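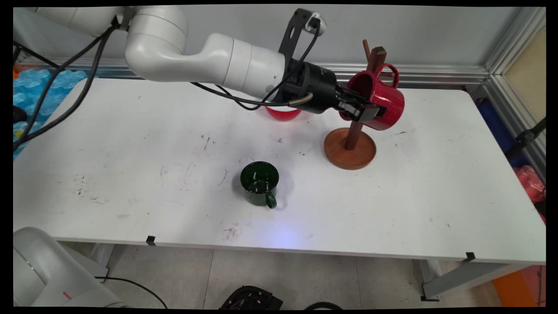
*Foto: Marama Quinlan, Labor Brunton*

**Projekt Jatby – Zwischenbericht zur Arbeitszelle 3**

An: Hundmont-Stiftung, Förderbereich Automatisierung
Von: Yuzuki Morikawa, Labor Brunton
Stand: 4. Juli 2025

## Stand der Zelle

Die Arbeitszelle 3 ist seit Mai im regulären Betrieb. Der Betriebsstundenzähler des Hauptarms steht bei 543 Stunden. Im Berichtszeitraum wurden 657 Durchläufe der Aufgabe »Becher an Ständer hängen« gefahren, davon 48 mit Abbruch durch eine Störung der Anlage. Durchläufe, die der Bediener ohne Störung beendet hat, sind darin nicht enthalten und werden künftig getrennt geführt.

Der Arbeitsablauf ist gegenüber dem Antrag unverändert: Der Arm greift einen Becher von der Tischplatte, kippt ihn und führt den Henkel an den Zapfen des Holzständers. Verwendet werden rote Becher und ein dunkelgrüner Emaillebecher. Die glänzende Innenseite des grünen Bechers ist für die Bildauswertung der schwierigere Fall, siehe Abschnitt »Kamera«.

Der zweite Arm ist montiert und angeschlossen, wird für diese Aufgabe aber nicht verfahren. Er bleibt während der Durchläufe in Parkstellung und ist in der Steuerung gesperrt.

## Durchgeführte Arbeiten

### Greifer

Die Greiferfinger wurden einmal getauscht. Anlass war ein Schlupf am Becherrand, der zuerst bei gekippter Last auftrat und sich durch eine höhere Schließkraft nur teilweise beheben ließ. Die alten Auflagen waren an der Innenkante abgerieben. Die neuen stammen von der Firma Ledthorpe und sind etwas weicher. Nach dem Tausch wurde der Nullpunkt des Greifers neu gesetzt und die Schließkraft auf den ursprünglichen Wert zurückgenommen.

Die Schrauben zwischen Handgelenk und Greifer werden seitdem wöchentlich mit dem Drehmomentschlüssel geprüft. Zweimal war eine Schraube gelockert. Beide Fälle lagen vor dem Wechsel auf mittelfeste Schraubensicherung.

### Kamera

Die Handgelenkkamera sitzt auf einem schwarzen Halter, der vom Handgelenk absteht. Diese Bauform gibt ein brauchbares Sichtfeld auf Greifer und Zapfen, überträgt aber Schwingungen beim Abbremsen. Der Halter wurde Ende Mai gelöst, neu ausgerichtet und mit einer zweiten Unterlegscheibe verspannt. Danach musste die Hand-Auge-Kalibrierung wiederholt werden.

Für die Kalibrierung gilt jetzt folgender Ablauf:

1. Arm in Grundstellung fahren, Antriebe zehn Minuten eingeschaltet lassen.
2. Kalibriertafel auf die markierte Tischposition legen und mit den Tischklemmen sichern.
3. Posenliste abfahren, Bilder speichern.
4. Restfehler im Protokoll eintragen. Liegt er über dem Grenzwert, Halter prüfen und ab Schritt 1 wiederholen.
5. Prüfgriff mit einem roten Becher, danach mit dem grünen.

Lichtreflexe auf der hellen Tischplatte und in der Emaille bleiben ein Störfaktor. Eine matte Auflage wurde getestet und wieder entfernt – sie verschob sich beim Aufsetzen der Becher, und der Ständer stand darauf nicht eben. Derzeit wird mit fest eingestellter Belichtung gearbeitet. Die Automatik ist abgeschaltet.

### Kabelführung

Der größte Teil der Störungsabbrüche geht auf die Verkabelung zurück. Die Leitungen laufen in Schlaufen am Unterarm entlang zum Handgelenk. Bei weiter Drehung des letzten Gelenks kam Zug auf den Stecker, und die Kommunikation zum Greifer fiel kurzzeitig aus. Die Steuerung wertet das als Fehler und hält den Arm an.

Maßnahmen bisher:

- Schlaufe am Unterarm verlängert und neu befestigt
- Drehbereich des letzten Gelenks in der Software begrenzt
- Steckverbindung am Handgelenk gereinigt, Verriegelung geprüft
- Ersatzleitung konfektioniert und im Schrank hinterlegt

Seit der Begrenzung des Drehbereichs ist der Fehler nicht mehr aufgetreten. Die Begrenzung schließt allerdings einige Anfahrtswinkel aus, die bei ungünstig liegendem Henkel gebraucht würden. Sie ist als Übergangslösung zu betrachten.

Offen ist die Führung der Leitungen unterhalb des Tisches. Sie liegen zum Teil auf dem Fliesenboden. Ein Kabelkanal ist bestellt, ebenso ein geschlossenes Gehäuse für die Elektronik mit freiliegender Verdrahtung. Bis zum Einbau gilt, dass der Bereich unter der Platte bei eingeschalteter Anlage nicht betreten und nicht gereinigt wird.

### Tisch und Ständer

Die Tischplatte zeigt Abriebspuren und dunkle Flecken. Für die Funktion ist das ohne Belang, die Objekterkennung hat die Flecken in zwei Testreihen nicht als Gegenstand gemeldet. Ein Austausch der Platte ist nicht vorgesehen. Der Ständer wird vor jeder Schicht mit einer Schablone auf seine Sollposition gestellt. Ein Zapfen hatte sich gelockert und wurde neu verleimt.

## Wartungsplan

| Intervall | Arbeit | Zuständig |
|---|---|---|
| täglich | Sichtprüfung Leitungen, Ständerposition, Not-Halt | Bediener |
| wöchentlich | Schrauben Handgelenk und Kamerahalter, Linse reinigen | Quinlan |
| monatlich | Kalibrierung, Greiferauflagen, Sicherung der Parameter | Morikawa |
| nach Kollision | Kalibrierung, Prüfgriff, Eintrag im Anlagenbuch | Morikawa |

Die tägliche Prüfung wurde anfangs nicht durchgehend dokumentiert. Marama Quinlan hat das Formular im Mai gekürzt, die Einträge sind seither vollständig.

## Abweichungen vom Plan

Der Kabelkanal und das Gehäuse waren im Antrag nicht aufgeführt. Die Kosten werden aus der Position »Verbrauchsmaterial« gedeckt, in der durch den Verzicht auf die matte Auflage Mittel frei geworden sind. Eine Umwidmung ist nach unserer Lesart der Bewilligung nicht nötig. Wir bitten um kurze Bestätigung.

Die Inbetriebnahme des zweiten Arms für beidhändige Abläufe verschiebt sich. Voraussetzung ist eine Leitungsführung, die beide Arme ohne Softwarebegrenzung zulässt. Die Vorarbeiten an der gemeinsamen Kollisionsüberwachung laufen weiter und sind davon nicht betroffen.

## Nächste Schritte

Zuerst werden Kabelkanal und Gehäuse eingebaut, danach wird der Drehbereich schrittweise freigegeben. Für jede Stufe ist eine Testreihe mit beiden Bechertypen vorgesehen. Parallel wird ein kürzerer Kamerahalter gezeichnet. Ob er gefertigt wird, hängt vom Sichtfeld ab – der Zapfen muss auch bei stark gekipptem Becher im Bild bleiben.

Die Störungsprotokolle und die Kalibrierwerte liegen im Projektverzeichnis unter »Zelle 3«. Rückfragen zur Mechanik bitte an Marama Quinlan, zu Steuerung und Auswertung an Yuzuki Morikawa.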